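Gripper notes, part 2: pads on the Tikalero

I have been using the Semolier hand-held gripper for most of the winter, and last Monday I swapped over to the Tikalero to see whether the jaws are any better for thin parts. Same bench, same controller settings, same set of test pieces. The Tikalero has dark green fingers with two screw holes along the top of each, and a pivot arm with a brass-coloured ring in it.

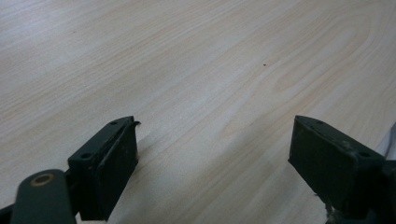
Closing force is set to 6 N in the Prekis software for everything below. On the Semolier I had to go up to 10 before a steel washer would stay put when tilted. The Tikalero held the same washer at 6 in all 15 trials. Cycle time is slightly worse, and there is more play at the fingertips when the jaws are fully open. Zeroing is done with the jaws open and clear of the bench, and it needs repeating after every power cycle.

The pads are the weak point. The rubber on the left finger has started to lift at the top corner, and the curl catches on card and thin film. Both sides pick up dust as well.

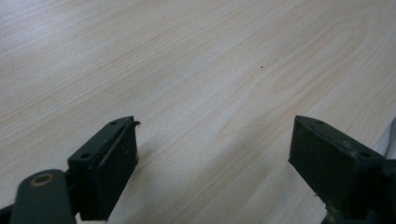 Lưu sell a replacement pad in two thicknesses. I have ordered the 2 mm version, which should mean changing the closed-position offset in Prekis and nothing else. The old adhesive will have to come off first. Isopropyl did very little to it on the Semolier, so I will try a plastic scraper.

Still to do: repeat the washer test with new pads, then the foam blocks.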